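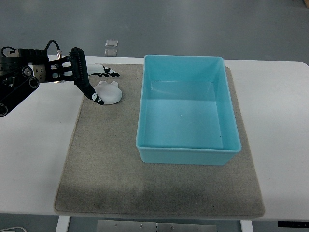
My sister asked me in January when she could buy a machine that puts the kids' toys away. I told her I'd look into it, and I've been reading about it on and off ever since. The short answer is that tidying is still hard for a robot, even in its simplest form. Take a small white thing with two round ears, a gripper over it, and an open blue bin farther along the same gray mat. A three-year-old would understand that job without being told. For an arm, the rounded shape is a problem, and so is the felt underneath, and so is deciding how hard to squeeze.

I used to work at the Correia warehouse in Clurnthorpe, on the returns line, so I have some feel for this. We had a picking cell there made by a company called Skesura. It did one thing, which was move boxed goods from a belt to a tote, and it did that well. Out of 1000 picks it would miss 17 on a good shift. Then somebody would send back a stuffed toy or a bag of loose socks and a person had to step in. I was usually that person.

Indira Nair ran the line and kept the numbers. She told me once that the misses didn't bother her much. What bothered her was the time it took to clear one – up to 34 minutes if the thing had dropped behind the guard. A house has no guard and no line lead. It has a dog and a couch with a gap under it.

So where does that leave my sister? Vacuuming is done, more or less. Mowing is close. Folding laundry I have seen in videos, mostly sped up, mostly towels. Picking up toys sits somewhere after that, I think. A small object on a clear table near a bin is a fair place to start, but her living room floor has forty kinds of toy on it and half of them are under something else.

Briltberg has a home model listed for next year and I've signed up for the emails. There's no price on it yet. I told her to keep using the laundry basket and the five-minute timer before bed, and she said the timer stopped working on the older one last summer.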